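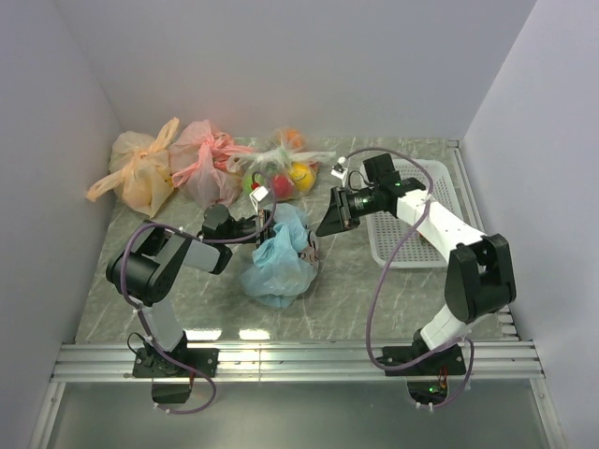
I went offline for two days at the lake and missed a budget deal, a resignation, and the best council meeting of the year. Guess which one I'm most upset about!

Norkalon Votes to Keep Its Ferry: The late-night vote was 6 to 5, with all 11 members in their seats for once, and it saves the morning crossing to Plilis through next June. A month ago this thing was dead. Then 559 residents signed a petition, a whole lot of them showed up in person (standing room only, people out in the hallway), and council member Diarmuid Mulligan switched his vote shortly before midnight. "I came in here ready to cut it," he said, "and I've been talked out of it." I have watched that clip four times. Go find it.

What It Costs: The money comes out of the road resurfacing fund, so Khalaf Avenue will wait another year for new pavement. The mayor isn't happy and says she may ask for a second vote once the new fare numbers come in. Fair enough — those numbers were supposed to be ready in the spring.

Meanwhile, in Grusenance: The county clerk stepped down after 2 terms, effective at the end of the month, and there are already four people running for the job. Four! For county clerk! I plan to talk to every one of them, and if you have a question you'd like me to ask, hit reply and send it over. Early voting hours are the one I keep hearing, along with the parking at the annex.

The budget deal gets its own issue tomorrow, once I've read the whole thing. It's long, and I've got coffee.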